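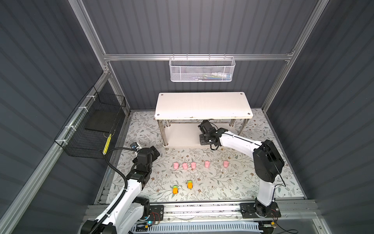

2 min read

Hello all at Nistent, time for an update on what your money has been doing at the Donport robotics club.

The two arms are up on their rail and we've been setting them tidying jobs. The current one is five pink pigs and two orange-and-green bits on the floor, with the little bench at the back as the shelf they're meant to go on. The lower shelf is the hard part – the arm has to come in low and flat, and the students have spent weeks arguing over the best angle. I love listening to them!

Of the £3,000 grant we've spent £1,708 so far, nearly all of it on the arms and the rail. Another £766 is set aside for spare motors and cables, which I'd like to order before August if you're happy with that.

The group has saved 63 practice runs (Siamak Zamani looks after the files and is very strict about naming them). Next we want both arms working at once, one passing to the other, and that means sorting out the timing code first. It's slow going and I'd rather say so now than promise you a date.

The Prumdale open day is still on our list. Could someone let me know if you'd like to come along?

Recent updates
Niven workshop: first soldering session
Choosing our arms
Club kit list, 18 June 2022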